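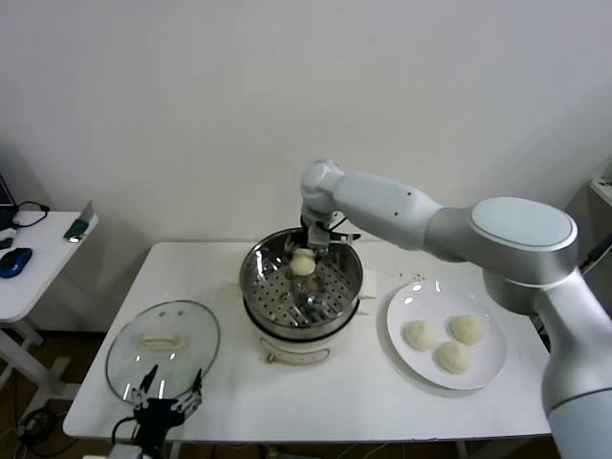

# Kunance electric steamer, after a summer of buns

I bought the Kunance in June, mostly because my old bamboo baskets had started to smell like a wet cellar, and I've used it every week since. I love this thing! It cost me 151 at Gruter's kitchen shop (they had it by the door, next to the rice cookers), and I'd pay it again.

## What it does well

It gets going fast. I fill the base, go find the bun papers, and by the time I've stopped arguing with the drawer there's steam coming up. A batch from the freezer takes 16 minutes, and the bottoms stay dry enough that you can pick them up without leaving half the dough behind. Broccoli is great in it too – bright green, still a bit of bite – and so are small potatoes if you cut them in half first.

Cleaning is easy. The tray lifts out and I just rinse it. The steel pot shows every water spot, so wipe it down if that sort of thing bothers you.

## Buns, since that's why I got it

I use the Rahman flour from the corner store and a plain yeast dough, nothing fancy. Leave plenty of space between them, because they puff up more than you expect, and wait 2 minutes with the heat off before you take the lid away. I used to skip the wait and got wrinkled tops every single time.
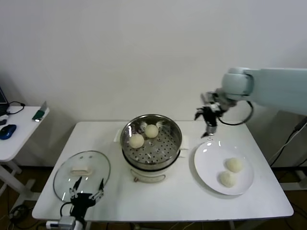 *Plain buns, two on the plate and two still on the tray.*

## What I'd change

The cord is too short for my counter, and the manual is a mess. Page 2 talks about a timer that my model doesn't have. I also had a Pleluvov steamer for a while, and its lid fit a little tighter, but it took forever to heat and I gave it to my sister.

Next up is fish. I'll add a note once I've tried it a few times.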